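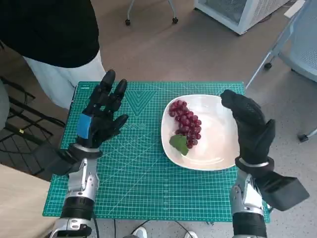 Setting up your Takagi wrist trainer takes only a few minutes, and then the fun part of your home rehab begins! Work at a table where your forearm can lie flat. A cutting mat with a grid of thin white lines is great for lining up the base.

1. Set the dial to 4.
2. Squeeze slowly, 8 times per hand.
3. Rest, then repeat.

Note: The counter resets at 200.

Caution: Stop if you feel sharp pain, and call your therapist.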